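로봇 집사는 아직 이어폰 앞에서 고민 중

집안일을 대신해 준다는 기계 이야기는 해마다 봄이면 새로 나온다. 올해의 주인공은 소형 로봇 팔 업체 디디닉(Dedinik)이다. 이 회사는 지난 2월부터 두 팔 로봇에게 거실 탁자 정리를 시키고 있다. 첫 과제로 고른 물건은 무선 이어폰이다. 냉장고를 옮기거나 이불을 개는 일에 비하면 소박해 보이지만, 소파 틈에서 이어폰 한쪽을 찾아본 사람이라면 과제의 무게를 이해할 것이다.

작업 내용은 단순하다. 탁자 위에 흩어진 이어폰을 집어 제 케이스에 넣고 뚜껑을 닫는다. 사람은 통화를 하면서도 하는 일이고, 대개는 하고도 기억하지 못한다. 디디닉의 시험 규정은 한 쌍을 정리하는 데 70초를 준다. 개발을 이끄는 빌레 레이노넨은 이 시간을 "너그러운 편"이라고 불렀다. 그러고는 기계에게 너그럽다는 뜻이냐, 지켜보는 사람에게 너그럽다는 뜻이냐는 물음에 잠시 생각하더니 전자라고 답했다.
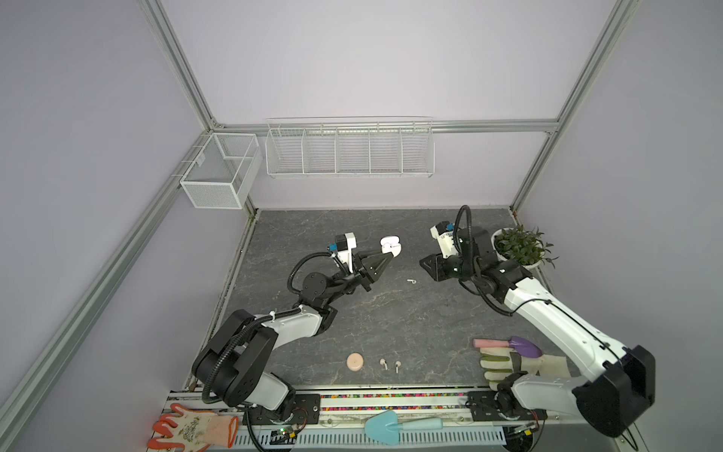 흰색 충전 케이스와 이어폰을 앞에 둔 두 팔 로봇. 오른쪽 뒤로 화분이 보인다.

성적표는 어떨까. 회사가 공개한 2월 집계에 따르면 시도 횟수는 1804회다. 완주율은 18퍼센트였다. 여기서 완주란 이어폰 두 개가 모두 제자리에 들어가고 뚜껑까지 닫힌 경우를 말한다. 나머지는 방향을 거꾸로 넣으려다 멈췄거나, 하나만 넣고 시간이 끝났거나, 회사 표현을 빌리면 '대상물이 작업 영역을 이탈'했다. 일반 가정에서는 이를 떨어뜨렸다고 한다.

어려운 까닭은 크기에 있다. 집게 손가락이 두 개뿐인 로봇에게 이어폰은 작고 둥글고 미끄러운 물건이다. 세게 쥐면 튀어 나가고 약하게 쥐면 돌아간다. 사람은 손끝에서 슬쩍 굴려 방향을 맞추지만, 로봇은 내려놓고 다시 집어야 한다. 그사이 반대쪽 팔은 케이스를 붙잡고 기다리는데, 이 기다림을 언제 끝내야 하는지도 따로 배워야 한다. 레이노넨은 뚜껑을 닫는 동작만큼은 자신 있다고 했다. 빈 케이스의 뚜껑도 똑같이 자신 있게 닫는다는 점이 흠이다.

생활가전 유통사 킨누넨(Kinnunen)은 그래도 관심을 보인다. 이 회사는 매장 반품 창구에서 이어폰 구성품을 확인하고 다시 담는 일을 기계에 맡길 수 있는지 살피고 있다. 매장 운영을 맡은 샤나즈 술타나는 하루 종일 같은 케이스를 여닫는 일을 좋아하는 직원은 없다고 말했다. 다만 도입 시점을 묻자 "완주율 앞자리가 바뀌면 전화 달라고 했다"고 답했다. 전화는 아직 오지 않았다.

경쟁사 페르코프(Ferkov)는 다른 길을 택했다. 작은 물건은 아예 건드리지 않고 수건과 그릇만 다루겠다는 것이다. 이 회사의 설명서에는 사용 전에 탁자 위의 작은 물건을 모두 치워 달라는 문구가 들어 있다. 정리 로봇을 쓰기 위해 먼저 정리를 해야 한다는 뜻인데, 로봇 청소기를 키워 본 집에서는 낯설지 않은 절차다.

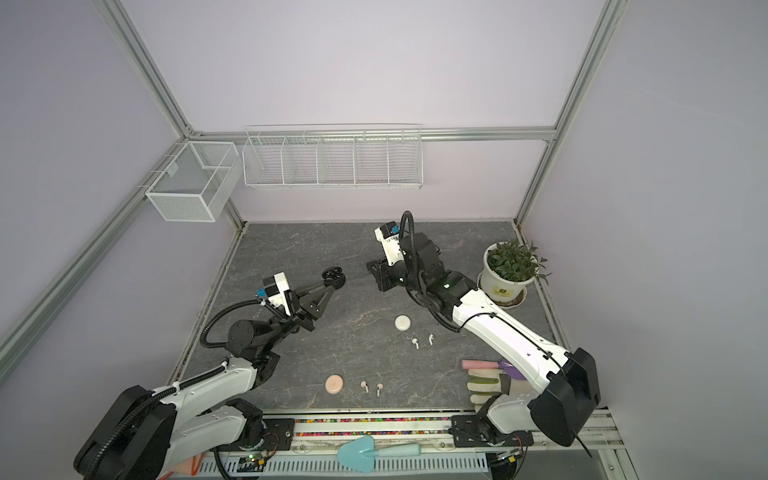 *최종 수정: 2021년 3월 7일*

디디닉은 케이스 종류도 늘려 가고 있다. 흰색과 복숭아색, 그리고 광택이 있는 검은색이 과제에 올랐다. 검은 케이스는 표면에 빛이 비쳐 카메라가 윤곽을 자주 놓친다고 한다. 탁자에 여러 케이스가 함께 있으면 어느 이어폰이 어느 집으로 가야 하는지도 골라야 한다. 이 단계의 수치는 공개되지 않았다. 레이노넨은 "공개할 만해지면 공개하겠다"고 했고, 업계에서 이 문장의 뜻은 잘 알려져 있다.

다음 과제 목록에는 정원용품 정리가 있다. 모종삽과 작업용 장갑을 바구니에 담는 일로, 크기가 큰 만큼 집기는 쉬울 것이라는 기대가 있다. 장갑 쪽은 의견이 갈린다. 놓일 때마다 모양이 달라지는 물건이어서 이어폰보다 나을 것이 없다는 쪽과, 적어도 굴러가지는 않는다는 쪽이다.

가격은 정해지지 않았다. 시험용 프로그램 이름은 자릴리코(Jarilico)로, 가정용 제품에도 같은 이름을 쓸지는 논의하고 있다. 디디닉은 다음 집계부터 뚜껑을 닫기 전에 내용물을 확인하는 단계를 채점에 넣기로 했다. 제한 시간은 70초 그대로다.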